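정리수납 입문 (생활관리 교양) 제9강 강의노트
바구니 하나로 책상 위 평정하기, 혹은 평정했다고 믿기
갱신일 2023-04-30

지난 시간 복습부터. 서랍 칸막이 과제를 낸 분들 중 상당수가 칸막이를 사느라 서랍 하나를 새로 채웠다. 점수는 깎지 않았지만 한숨은 쉬었다는 것을 밝혀 둔다.

1. 이번 강의의 범위

책상 위 잡동사니를 바구니 하나에 담고, 담은 것을 다시 꺼내 쓰는 일까지 다룬다. 담는 데까지만 가르치는 책이 많다. 교재로 쓰는 랜드리(Landry) 판 『작은 방의 질서』도 그 점에서는 다르지 않아서, 4장을 읽고 나면 물건이 전부 바구니에 들어가고 독자는 다음 날 아침 계산기를 못 찾는다. 4장은 읽되 믿지는 말 것.

용어 하나. 이 강의에서 '임시 바구니'란 하루 안에 비우는 바구니를 말한다. 하루가 지나도 차 있으면 그것은 임시 바구니가 아니고 가구다.

2. 바구니 고르기

색과 투명도를 먼저 본다. 크기를 먼저 보는 사람이 대부분인데, 크기부터 보면 반드시 큰 것을 산다. 큰 바구니는 채우고 싶어지고, 채우면 무엇이 밑에 있는지 모르게 된다. 속이 전혀 안 보이는 바구니는 물건을 정리하는 도구라기보다 물건을 잊는 도구에 가깝다. 반투명이면 적어도 무언가 있다는 사실은 알 수 있다.
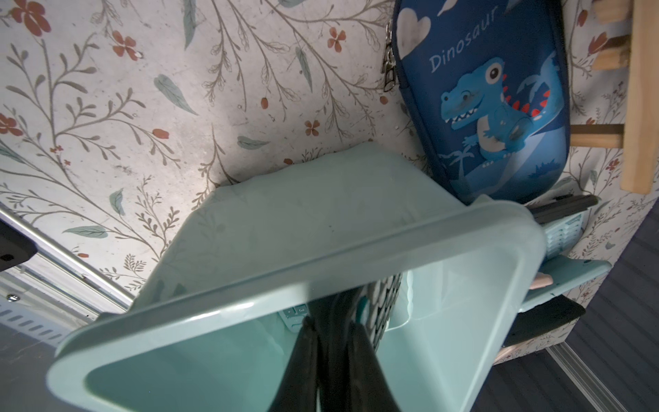 그림 1. 반투명 민트색 바구니. 벽 너머로 숫자 키와 흰 점무늬 천이 비친다.

비친다고 해서 다 보이는 것은 아니다. 학기 초에 반투명 바구니를 두고 내용물을 맞혀 보라고 했더니 계산기라는 사람과 장난감이라는 사람이 갈렸고, 토론이 쉬는 시간까지 이어졌다. 꺼내 보면 될 일이었다.

테두리도 확인한다. 두껍고 둥근 테두리는 한 손으로 잡아도 손바닥이 덜 아프다. 얇은 테두리는 값이 싸고, 싼 이유를 손가락이 알려 준다. 브레스포트(Bresport) 시장에서 3000원짜리를 살 때는 테두리를 엄지로 눌러 보라. 주인이 싫어하면 두 번만 누르라.

3. 비운 자리 다루기

물건을 치우면 바닥면이 드러난다. 초보자가 가장 불안해하는 단계다. 빈자리를 보면 화분이라도 하나 놓고 싶어지는데, 참아야 한다. 빈자리는 작업 공간이고, 작업 공간은 작업할 때 빼고는 원래 심심하다.

특히 꽃무늬 깔개나 시트를 쓰는 집은 주의한다. 무늬가 촘촘하면 작은 얼룩과 지우개 가루가 꽃인 척하고 숨는다. 밝은 데서 비스듬히 보면 긁힌 자국까지 드러난다. 점검은 물건을 다시 놓기 전에 하고, 한쪽에 그늘이 지면 방향을 바꿔서 한 번 더 본다.

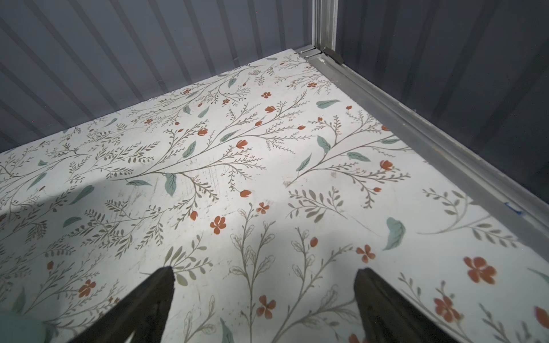
그림 2. 꽃무늬 시트. 가운데에 쓸린 자국, 그 조금 오른쪽에 갈색 얼룩.

닦는 순서는 다음과 같다.
마른 천으로 가루를 먼저 걷어 낸다.
젖은 천을 꼭 짜서 한 방향으로 민다.
얼룩이 남으면 중성세제를 천에 묻힌다. 시트에 직접 붓지 않는다.
그래도 남으면 그 위에 계산기를 둔다. 수업에서 공식적으로 권하는 방법은 아니다.

긁힌 자국은 닦아서 없어지지 않는다. 작년 11월 반에서 한 조가 플러크니스(Plerkness)라는 광택제로 긁힌 자국을 없애 보겠다고 했는데, 자국은 그대로 있고 주변만 눈부시게 되었다. 발표 자료는 훌륭했다.

4. 무엇을 담고 무엇을 밖에 둘 것인가

기준은 사용 횟수다. 하루에 2번 이상 쓰는 것은 밖에 둔다. 나머지는 바구니로 간다. 예쁘다는 것은 기준이 아니다. 이 대목에서 해마다 항의가 들어오는데, 공룡 그림이 있는 필통처럼 표정이 풍부한 물건일수록 항의가 거세다. 이빨을 드러내고 웃는 물건을 바구니에 넣는 일이 마음 편할 리 없다는 점은 인정한다.

필통은 밖에 두되 지퍼 손잡이가 쓰는 손 쪽을 향하게 한다. 계산기는 표시창이 앉은 사람에게 똑바로 보이도록 돌려놓는다. 돌려져 있는 계산기로 계산하면 6과 9가 헷갈린다는 보고가 있다. 보고자는 본인이다.

나무 받침대나 작은 이젤은 책상 가장자리 가까이 두기 쉬운데, 필통과 바구니가 드나드는 길목인지 먼저 살핀다. 길목이면 옮긴다.
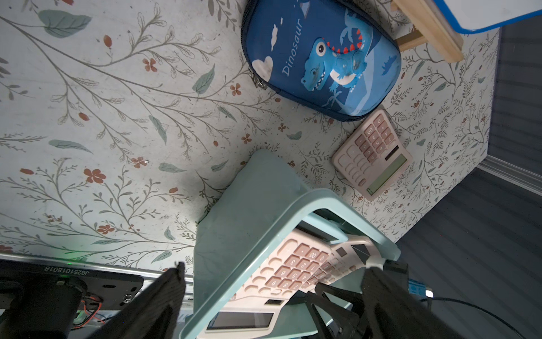
론 맥퍼슨은 이 기준에 찬성하지 않는다. 횟수를 세는 동안 이미 치웠겠다는 것이고, 자기라면 책상에 앉아 손을 뻗어 닿는 것만 남기고 전부 바구니에 넣겠다고 한다. "닿지 않는 물건은 어차피 안 쓰게 되어 있어요. 쓰는지 안 쓰는지는 팔 길이가 정하는 겁니다."

일리가 있어 그대로 옮겨 적는다. 다만 팔이 긴 사람의 책상은 그 방법으로는 영영 정리되지 않는다. 시험에는 둘 중 어느 기준으로 써도 되고, 섞어 쓰면 감점한다.

5. 과제

자기 책상에서 임시 바구니를 하루 운영하고 기록을 제출한다. 만점은 100점. 양식은 젤럼(Jelum) 게시판에 올려 두었다. 다음 항목을 빠뜨리지 말 것.
바구니의 재질과 투명도, 테두리 상태
담은 물건과 밖에 둔 물건의 목록, 적용한 기준
바닥면 점검 결과 (얼룩, 긁힘, 가루)
바구니를 비운 시각

마지막 칸을 비워서 내는 사람이 매 학기 있다. 그 경우 바구니를 가구로 분류하고 제12강 '가구 배치'의 과제로 채점한다.

참고: 교재 4장(위의 단서 조항과 함께 읽을 것), 제3강 노트 중 '꺼내는 동선'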